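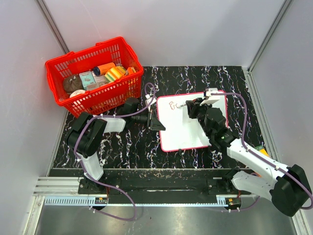
Home | Topics | Index | Random article

Shopping basket

A shopping basket is a small hand-held container in which customers carry goods through a store before paying. It is used mostly for short trips, while larger purchases are moved in a cart.

Early store baskets were made of wicker or wire. Molded plastic later became common, as it is light and easy to wash. Most models have two folding handles and stack inside one another.

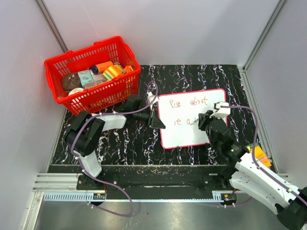
A red plastic shopping basket holding several items.

In Uvville, the grocer Aquino kept 292 baskets at its main store, according to a survey by Tomomi Takeda.

See also: Shopping cart, Tote bag

Contact | Copyright Vusum Reference | Back to top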